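Take 117
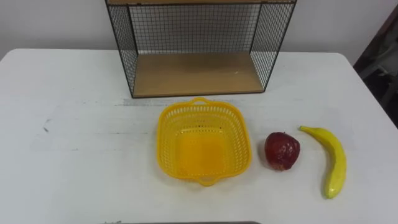

The ad from Trovow had said "teach the machines," and I had pictured a chalkboard. I got a headset, two hand controllers, and a quota of 200 good takes by the end of February. A good take went like this: fruit goes in the basket, basket goes on the shelf, hands go home. By my second week I had opinions about the apple, which was dark red and wrinkled and looked like it had also answered an ad. The banana at least kept its figure.

The robot was in Nurska, 2000 miles away. I never saw its face, if it had one. I saw what it saw, and when I squeezed, it squeezed.

On take 116 I dropped the banana, and the software asked me to pick a reason from a menu. There were three choices: Operator Error, Operator Fatigue, and Other. I picked Other and typed "banana."

Take 117 was the best thing I have ever done. I lifted the apple like an egg. I laid the banana beside it, took the basket by its little handle, and slid the whole business onto the shelf without touching the wire. I may have hummed.

The review came back at four in the afternoon. Rejected. Motion too smooth, it said, possible automated playback. Please confirm you are a person.

I confirmed. Then somebody in Nurska put the fruit back on the table, and I did it again, a little worse, and they took it.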